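About Us

Hello, and thanks for wandering over to this page! I'm Laurinda Cunha and I run the Cliltthorpe Evening School of Languages, though "run" is a grand word for someone who also does the photocopying and unlocks the side door. We teach Danish, Portuguese and a bit of Norwegian to grown-ups, on weekday evenings, above the old seed merchant's on Kullov Street.

We opened on April 4, 1999, a Sunday, and Easter Sunday at that, which tells you how much planning went into it. I'd put a card in the post office window offering Portuguese conversation and said come along whenever you like. Two people did. One of them wanted to talk to her son-in-law's parents in Setúbal and the other had misread the card and thought it was cookery. He stayed for three years, bless him, and his accent was better than mine by the end (I grew up in Swindon, so the bar is low).

Danish came along when Grethe Kjærgaard moved here from Stivholm. She rang to ask if I knew of any choirs and by the end of the call I'd talked her into teaching a beginners' class. If you've ever tried to say anything in Danish you'll know that the spelling is one thing and the noise is quite another, and Grethe has the patience for it. Her first lesson is nearly all vowels. People come out looking as if they've been to the dentist, and then they come back the next week!

How the classes work

Terms are 16 weeks long, with a new one starting every January and another after the summer. Each class is 85 minutes. I know that's an odd number but the last bus up the hill goes when it goes, and we got tired of people leaving in the middle of a sentence. We won't take more than 18 in a group, and the Norwegian lot are usually far fewer than that, so you'll get plenty of time to speak whether you want it or not.

There's no exam. We did try one in the early days and it made everybody miserable, me included. What we do have is the supper at the end of term, where you have to order your food in the language you've been learning, from Grethe or from me, and we pretend not to understand a word of English. You'll get something to eat whatever happens. Last term somebody asked me for a plate of grandmothers and I gave her rice.

Beginners are very welcome, and so are people who did a year at school and think they've forgotten it all. You haven't, it's in there somewhere. If you aren't sure which group to join, come and sit in on a class for nothing and see if you can follow the jokes. If you can't, drop down a level. If you can, and they're Grethe's, you're probably ready for the advanced set.
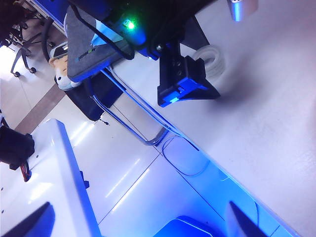 We also have a lending shelf, mostly paperbacks, heavy on crime. Take what you fancy and write your name in the red book. The Goh dictionaries are the exception and have to stay in the building, as we only have the one set and people do get very attached to them. If you've got a Portuguese novel at home with the last chapter missing, I'd love to hear from you, I may well have the chapter.

Getting to us is easy enough. Use the side door, not the shop front, and go up both flights. The bell works if you lean on it. Parking in the yard is fine after six but please leave room for the baker's van.

To sign up, ring in the afternoon and let it go on ringing, I'm often on the stairs. Or just turn up on the first night of term with a pen. Até breve, and vi ses!

Laurinda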